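The Case for Slower Collection

Search this site Enter keywords Go

Institutions that fund learning systems have come to judge a collection effort by its size. A proposal promising 100 hours of household handling is preferred to one promising 40, and reviewers seldom ask what the additional hours contain. It is the position of this essay that they should.

At Neklow, where Abhishek Bansal and I reviewed household recordings through June, 75 of the clips in one batch showed the same towel folded on the same bare table. Each clip met the written standard. Taken together, they taught the system very little about cloth, and almost nothing about homes. 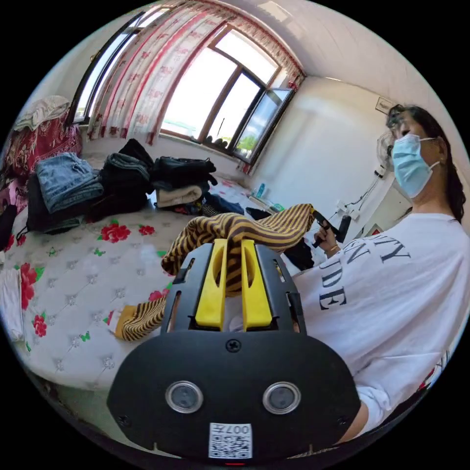
Soft goods deserve particular care in this respect. A knitted item stretches, twists and hangs differently each time it is picked up, and a person handling it makes small corrections that no written instruction would capture. Those corrections are the valuable part of the record. They are also the first thing to disappear when operators are paid by the clip, as Dalva Godoy argued in her review of the Tadix contracts.

I would therefore propose that funders require three things of every program: a stated limit on repeats of any one task, a record of the home conditions under which each task was performed, and payment by the session. Rogério Barbosa has objected that such rules would raise costs, and he is correct - the Cleludthorpe trial, which adopted them, needed six extra weeks to finish. The additional expense should be accepted and written into budgets from the outset.

Programs already under way need not start over. They should, however, publish how many of their clips are near copies of one another before asking for further support.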